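About Irusar

We started as a Saturday-style swap table for seeds, and we just kept growing (sorry, couldn't help it)! Irusar is a small seed library in Brulbridge, open to anyone with a garden, a balcony or one sunny windowsill.

We have 60 kinds of beans alone, and members mailed out 3,899 packets last year. Take what you'll plant, and if your crop does well, send some seed back in September.
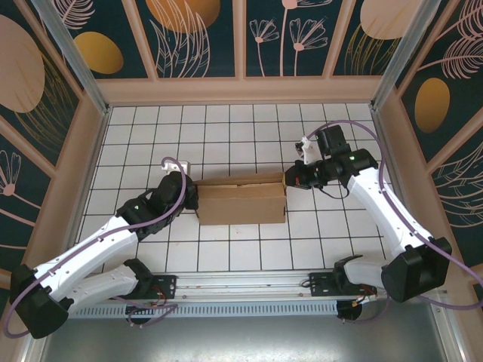 Our favorite is still the Thorlacius pea, which climbs anything you give it and tastes great straight off the vine. Come by and ask for a handful!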